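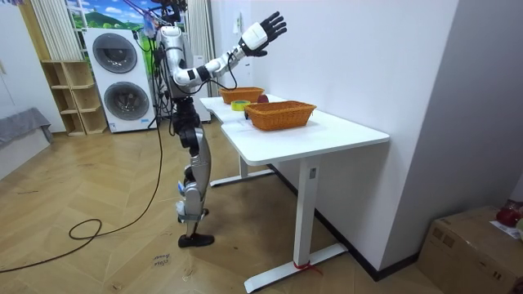 September, notebook, evening session

Finally got a proper look inside the Vandetcombe disc and I'm very pleased with how much is still in there. I'd only meant to check whether the two pressings had the same sound bank (they do, byte for byte) and then it was past 9 and I'd filled three pages.

Started with the room table. Every room in the game has a number, and the shipping game only ever asks for numbers up to the lighthouse cellar. The table carries on after that! Most of what follows is blank rows pointing at the same dummy room, a grey box with one light in it, but four rows point at real data. Loaded them by changing the start room in a save file, which is clumsy but saves patching the disc image each time.

First one is an early harbour. Same layout as the final one but the tide is out, and you can walk on the mud. Footsteps there play a squelch I've never heard anywhere else in the game. I walked up and down on it for far too long.

Second one crashes on loading. It asks for a texture set called CASELL_B, and I can only find CASELL and CASELL_C. Tried pointing it at CASELL and got in, with the walls all wrong and the doors painted like roof tiles. There's a staircase going down to nothing. Chi-keung Choi thinks this is the inn from the old magazine preview, and the window shapes do match, but I'd like a better scan of that page before either of us writes it up as fact.

Third and fourth are the same room twice, once with furniture. A shop? There's a counter and a trigger behind it that tries to start conversation 400, and the text file stops well short of that. Game hangs politely with the music still going.

Sound next. The bank has a short tune sitting between the ferry theme and the game over jingle, with no label. It uses the ferry theme's instruments (that slightly sour accordion) but it's in a minor key and loops after over 40 seconds, so it's surely background music for a place and not a jingle. Slowed it down and the bass line is the shop tune from Prandum, the studio's earlier game. Lovely find. I played it to Chi-keung down the phone and he got it before I'd said a word. Worth trying it with the furnished room, as the room header has a music slot set to a value the final game never uses. Haven't confirmed that the value points at this tune. Do not put it on the wiki yet!!

Items: the list has 100 slots. The last few are all named "Ng", with the icon of the brass key and no description. Gave myself one with the save editor. It sits in the bag, can't be dropped, and if you use it on any door you get the brass key message even when the door isn't locked. Sold for nothing. I'd guess padding, copied from the key to fill the list out, but why "Ng" I've no idea. Somebody's surname, or "no good", which testers do write. Leaving it as unknown.

Small things, so I don't lose them:

Debug text colour is still set in the options data (bright green) but the font it wants is gone.

The ferry captain has a second walking animation with a limp. Plays fine if you force it.

Mud harbour save works on the first pressing only. On the second it drops you in the sea. Same room data as far as I can tell, so the difference must be in the program itself. Compare the two properly before doing anything else with it.

Chi-keung is going to look for CASELL_B on the demo disc. I'll take the music slot. Saves are in the shared folder under "rooms", the furnished shop is the last one, and please keep a spare copy before opening it, as the game writes over it on the way out.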